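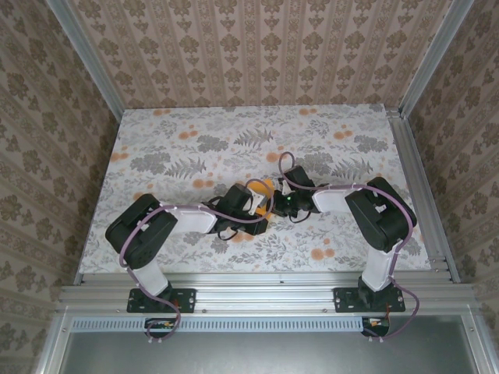

What is in the Lerkix grip comparison set? Paired recordings of two-arm handling tasks, done once with the waffle foam pads and once with the plain hard tips, plus the notes we kept while swapping between them.

Home Files Tasks Changelog Contact

# lerkix-grip

Working notes, tidied a bit. Read before downloading, it will save you an email.

## What we wanted to know

Whether soft pads are worth the bother on two small arms working over one table. Hard tips are quicker to fit and easier to clean. Foam lets go of a thin thing later than you ask it to, which wrecks the timing on handovers. Wanted numbers for that, not just grumbling.

38 sessions in total, 23 with foam. Uneven, we know. The rest were lost to a bad calibration file and not redone.

## Views

- fixed — whole table, both arms. Use this for handover timing.
- wrist_l, wrist_r — close up, good for seeing where the pads touch. Exposure is left on auto so bright paper washes out. Paper folds against a white printed cloth are the worst case: the top of the strip goes nearly pale and the creases only show lower down, by the pads.

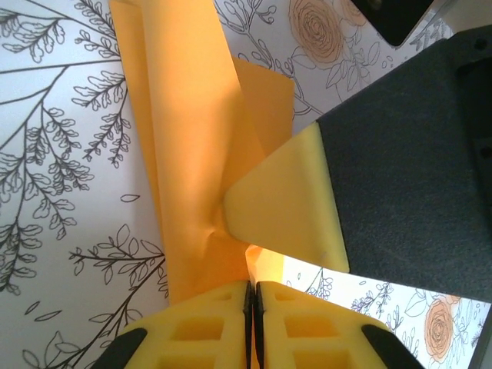 ## Tasks

Paper: pick, fold, pass. Foam does well on the pick and badly on the pass. Hard tips tear thin sheets if the force limit is over 4.

Cylinder: upright hold, then hand to the other arm. A foam cylinder between foam pads is the one we would start with if you are new to the set. Lots of contact, forgiving, and both things squash so you can be sloppy with the closing width. Downside is colour — yellow on yellow, and our segmentation kept swallowing the pads whole. Label masks for this task were fixed by hand in v7, dont use the older ones.
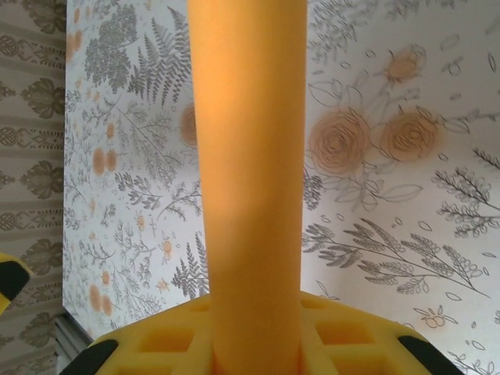

Notes by Veronika Erdős, masks by Eldana Nigatu. Saturday, September 25, 2021

## Known problems

- Clocks on the two wrist views drift apart in long sessions. Re-sync on the first gripper close.
- Gripper width is logged as motor position. Foam squashes, so width is NOT the gap between the pads.
- Left and right are from behind the arms. Early files had it the other way round, renamed since but the odd folder may of been missed.
- Aturik controller logs are missing their header row. Column order is in columns.txt.

## Still to do

Rubber-only tips, same tasks. Planned for December if the Alemayehu bench is free. Force readings on the wrist too, if the Liltavport people send the mounts.

## Using it

Fine for teaching and research. Say which pad set you used, results dont carry over between them. Broken files: open an issue with the session name in the title.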